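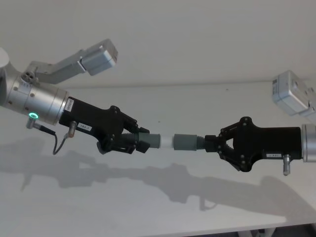

Two arms, each holding one half of a small plastic pipe assembly.

4. Taking and routing public tips

This section covers tips that come in from the public about a missing person or an unidentified remains case. It applies to phone, walk-in and web form tips. Calls that report something happening now go to dispatch and are not entered in Plodora until dispatch has closed them.

Before you start

You need a Plodora login with the Tip Desk role. If the New Tip button is gray, your role has not been set; ask your shift supervisor. You also need the case number for any open case you expect calls on. Case numbers are posted on the Tip Desk home screen and change when a case is merged with another.

4.1 Set up your station

1. Sign in and choose Tip Desk from the menu at the top left.
2. Put on the headset and make a test call to extension 159. You will hear a short message and then your own voice played back.
3. Open Settings, then Timers. Set the auto-save timer to 60 seconds.
4. Set the idle lock to 15 minutes. Do not set it higher. The screen faces the public counter in two of the substations.
5. Click Apply, then sign out and sign in again. The timers do not change until you do this.

Note: Extension 159 is for testing only. If a caller is transferred there by mistake, the call is dropped without a record.

4.2 Enter a phone tip

1. Click New Tip. Plodora fills in the time and your desk name.
2. Ask the caller whether anyone is in danger at this moment. If yes, transfer to dispatch and stop here.
3. Ask whether the caller wants to give a name. Do not press for one. Choose Named or Anonymous.
4. Type what the caller saw in the caller's own words. Ask for the place first, then the time, then the person or vehicle.
5. For a trail, campground or overlook, enter the nearest mile marker or trailhead sign. "By the second parking lot" is not enough to send a ranger to.
6. Under Source, choose Saw It, Was Told, or Online. A caller who is repeating something from a video or a message board is Online, even if the caller is sure of it.
7. Read the entry back to the caller and correct it.
8. Click Save and give the caller the tip number.

Caution: Do not confirm or deny that two cases are connected. Callers often ask, mostly after a case has been in the national news. Use the reply printed on the desk card: "I can take your information, but I can't discuss the case." The same reply goes for reporters. Send them to the public information line and do not open a tip.

Caution: Never type the name of a deceased person into the free text box before the medical examiner's notice is attached to the case. The free text is searchable by partner agencies.
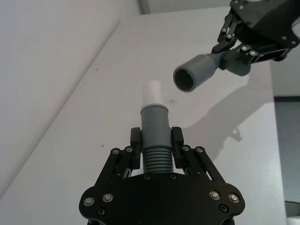
Levchenko County Sheriff's Office | Records and Tips Unit

4.3 Rate and route the tip

Every tip gets a priority before it leaves the desk. Priority 1 is a first-hand sighting from the same day. Priority 2 is a first-hand sighting from an earlier day, or an item found. Everything else is left at Priority 3.

1. Choose the priority from the drop-down list.
2. Choose the agency. Tips from inside the park boundary go to Park Service. Tips from the county roads that cross the park go to both.
3. Click Route. The tip moves to the Sent tab.
4. For Priority 1, call the duty investigator as well. Do not rely on the alert. Phones have no signal in much of the Namus Creek drainage.
5. If the Sent tab still shows Waiting after 15 minutes, route it again and write "second send" in the notes.

Item found: tell the caller to leave the item where it is and stay back from it if it is safe to do so. Ask for a phone photo with the ground around it showing. Attach the photo under Media. Files from a tablet sometimes come in sideways; leave them that way, as rotating a file changes the stored copy.

4.4 Link a tip to a case
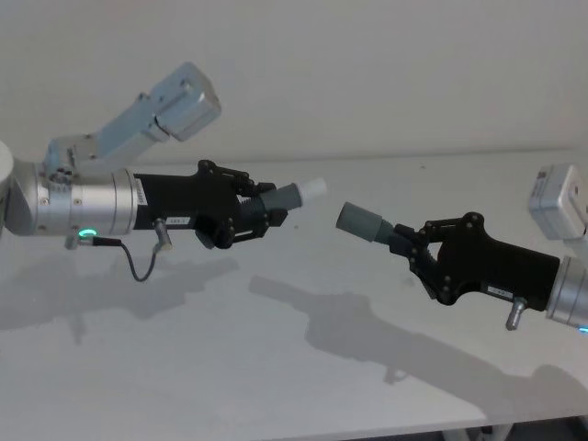

Linking tells Plodora that a tip belongs with a case, and it can be undone only by a supervisor. Open the tip, click Link, and type the case number. The tip comes up on one side of the window and the case on the other, with blank space left between them, much like the two grippers facing each other with a gap between the parts they hold. Nothing is joined at this point. Compare the place, time and description on each side, then drag the tip across. A small green ring near the bottom of the tip, like the lit one on the silver joint of the left arm, means the link has been saved. A gray ring means it has not.

If the tip could belong to more than one case:

1. Do not link it to either.
2. Set the tip to Hold and enter both case numbers in the notes.
3. Tell the investigator on each case.

Note: A tip on Hold does not show in the morning count. Check the Hold tab at shift change.

4.5 End of shift

1. Clear or hand over every tip in your Draft tab. Drafts are deleted at 2 a.m.
2. Print the tip list for your desk and put it in the Records tray.
3. Shred handwritten notes once the entry has been saved.
4. Sign out of Plodora, then the Vondivel phone panel. Signing out of the phone first leaves the desk showing as open, and calls will ring there with no one to pick up.

For lost passwords and locked desks, see Section 7. For tips in a language you do not speak, see Section 5.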